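Zoubi Refillable Pod Kit – Three Months In

I have been meaning to write up the Zoubi since the middle of November, and every time I sat down to do it the thing would surprise me one way or the other and I'd have to start over. So please forgive the length. If you only want the score, it's at the bottom, and I won't be offended.

A little background first. I smoked for most of my adult life and moved over to vaping with one of those stick-shaped starter kits from the gas station, the kind that tastes of warm plastic by the second evening. My friend Georges Nasrallah finally took pity on me and walked me down to the shop in Brovbridge, where Noura Chamoun behind the counter let me hold just about every pod kit in the case. I came home with the Zoubi, a spare pack of pods, and a bottle of tobacco flavor that I'm still very fond of.

The box is plain and pleasantly small. You get the device, two empty pods, a charging cord that is far too short, and a folded booklet in print so tiny that I had to borrow my wife's glasses. The booklet covers filling and charging well enough. It says very little about how long to let a new pod soak before the first puff, and I burned my first one because of that. Give it ten minutes, or longer if your liquid is on the thick side.

Filling is easy once you get the knack. There's a rubber plug on the side, you lift it with a fingernail, and most bottle tips slide right in. I do mine at the table in the morning with my coffee, and I've only made a real mess once (a paper towel took care of it).

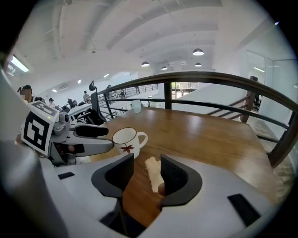
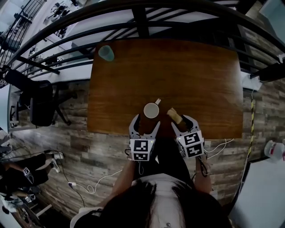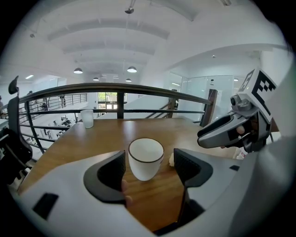 Vapor is where I changed my mind the most. For the first week I thought it was thin, and I grumbled about it to anyone who would listen. Then Adom Ankrah, who has used the same kit longer than I have, told me to stop pulling on it like a cigarette and just breathe slow and easy. What a difference! The draw is on the snug side, which I happen to like, and the flavor comes through clean and a little sweet. If you're after great big clouds you will be disappointed, and I'd point you to something with a larger coil.

The device keeps a running puff count, and mine read 1117 when I threw out the second pod. The one before that (after the burned one, which I'm not counting) made it to 1003. I'm a fairly steady user, so I was happy with both numbers. You'll know when a pod is done, because the taste goes dull and slightly toasty, and no amount of cleaning will bring it back.

Battery life is decent – a full day for me, with a bit left over at bedtime. I did lose some patience with the indicator light, though. It goes from green straight to red with hardly any warning in between, and twice I was out at the hardware store with a dead vape and a bad mood. Charging takes about as long as a good TV show.

Leaking deserves its own paragraph. My pods have stayed dry except for one afternoon in a hot car, and I'll take the blame for that. Georges had a pod that leaked right out of the pack. He wrote to the Zoubi people and got a replacement, although it took two emails and a photo before they agreed to it.

I also tried the Drarnport for a couple of weeks to have something to compare it with. It's heavier in the hand and the vapor is warmer, but it made a gurgling noise that drove my wife out of the room. Wissam Twal swears by his, so maybe mine was a bad one. I gave it to my neighbor and went back to the Zoubi without much regret.

Score: 4 stars out of 5. I took one off for the light and that silly little cord. Noura tells me the new version has a longer one, and if I end up buying it I'll add a note here.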